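Project Report: A Small Arm That Picks Things Up, Mostly

Submitted November 2, 2023

1. What I set out to do

The plan I handed in last January was to build a tabletop robot arm in the shared workshop on Birkau street and teach it to put a cube somewhere else. My supervisor wrote "modest" in the margin. I took that as praise.

The arm is my own design, named Ernow after the village where I drew the first version on the back of a train schedule. It has a bolted base plate, a shoulder, an elbow and a wrist. The printed parts are Plakell filament, bought from the workshop shelf at the members' rate. The controller board came out of the Skála kit that every student in our year gets and half of us burn out before spring. Mine is my second.

2. Simulation first

The workshop has one rule about moving machinery, which is that you show it working on a screen before you plug it in. I resented this for a week and then stopped, because my first reach routine drove the forearm straight through the table. On a screen that costs you nothing but a little dignity.

I modeled the arm in black, on a red mounting plate, and gave it an orange cube to go after. The table is a white slab and the surroundings are a ready-made old factory hall, much grander than where I work. I kept the hall for the uneven light, which I wanted for the camera tests in section 4.
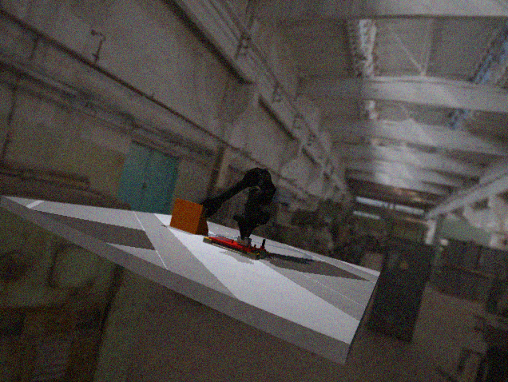

Each practice run started with the cube in a new random spot within reach. I ran 1,000 of them overnight on the laptop, which sat on a cooling rack borrowed from the kitchen. The arm lifted and placed the cube in 800. Of the misses, 173 were cases where the forearm bumped the cube before the gripper closed. The rest were a mix of dropped cubes and one long stretch where the solver gave up and the arm just trembled.

The bumping came from my approach path. I had the arm coming in from the side, low, like someone reaching for the last cookie. Raising the path and dropping straight down at the end fixed most of it, though the motion is slower now and looks a bit pompous.

3. The real build

The real arm took 3 tries at the shoulder bracket. The first cracked along a layer line. The second was strong enough but I had mirrored the drawing, so it fit beautifully on the wrong side. The final one is thicker, ugly, and still in one piece.

Friction was the big surprise. The model assumes joints that turn freely. Mine creak. I ended up adding a friction term by guesswork, adjusting it until the two elbows moved at roughly the same speed - a method I do not recommend and would use again.

4. Camera tests

Not finished. The color detection copes with bright light and loses the cube in shade. I have moved this to next term's plan, along with a quieter elbow and a cable that does not snag on the base plate every time the arm turns left.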